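Harnon Soft Finger Set

Thanks for stopping by! The Harnon set is our answer to everyone who has asked us for a gentler hand on small fruit, and we've had a lovely time trying it against the older Rotness fingers on our own bench.
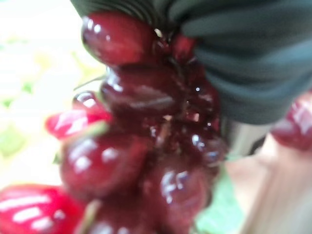

Choosing between the two mostly comes down to what you pick up. Rotness is still our favorite for boxes and jars, but for soft produce we reach for Harnon first. The dark gray finger has a matte surface with faint ridges, and it can press right down into a tight bunch of cherries, stems and all, curving over the top one as it goes. (Grapes are next on our list!)

Each set comes with 3 fingers and a mounting plate, and weighs 300 grams. Not sure which one suits your arm? Write to Domenica Plattner at Sekholm and she'll gladly talk it through with you.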